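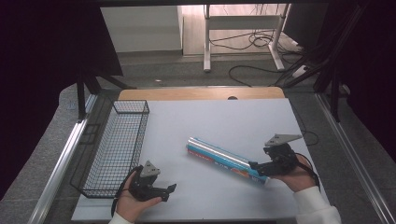
September, 9 pm

Swam before work again. 30 lengths, with a stop at 15 to fix my goggles. The strap is going and I keep putting off buying new ones. Philomena was in the next lane and says the Bulwood pool closes for repairs next month, so we'll have to drive to Clikham or give it up until it reopens. I don't want to give it up.

Work was slow. Henok called after lunch about the car. The repair comes to 600, more than I hoped but less than the last place wanted. Told him to go ahead.

Made soup for dinner — too much pepper. Ate it anyway and froze the rest. Read two chapters of the sailing book and didn't follow the part about tides.

Knee is a little sore on the stairs. Will skip the kicking drills tomorrow and call Mom before eight.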